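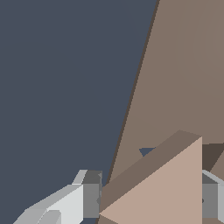 Pale wedge-shaped block on slate blue and brown.

Izzati Mandagi has run the night-flow program for the Uvwood water district for over six years. Between 2 and 4 a.m. almost no one opens a tap, so whatever passes the district meter is mostly leakage.

"You want the minimum, and you want it on several nights," she says. "A single low reading tells you very little. Somebody may have been filling a tank the night before."

The district is split into 17 zones, each with a single metered inlet. Mandagi says the Drornitz zone gave the most trouble because an old boundary valve was recorded as closed and was passing water into the next zone.

"On paper we had a leak in Drornitz and a very good result next door," she says. "We replaced the valve and both numbers moved."
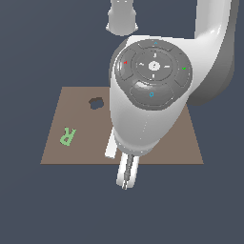 Pressure before pipe

Mandagi prefers to lower pressure before scheduling any excavation. In Ploststead, the night setting was cut by eight psi in August. Minimum flow dropped the same week, and the repair list was reordered.

"Small joint leaks respond to pressure more than people expect," she says. "A clean split in a steel main responds less. So the size of the drop gives you a hint about what is down there."

She does not treat that hint as a location. Crews still walk the line with listening sticks and a correlator, and plastic pipe remains difficult, as the sound dies out over a short distance.

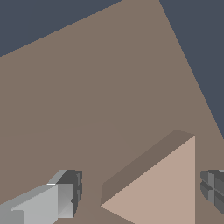 One Ploststead customer objected that the lower setting left upper floors with a weak shower before breakfast. Mandagi accepts the point. The morning ramp now begins at 5 a.m., and the logger at the highest hydrant is read every six days.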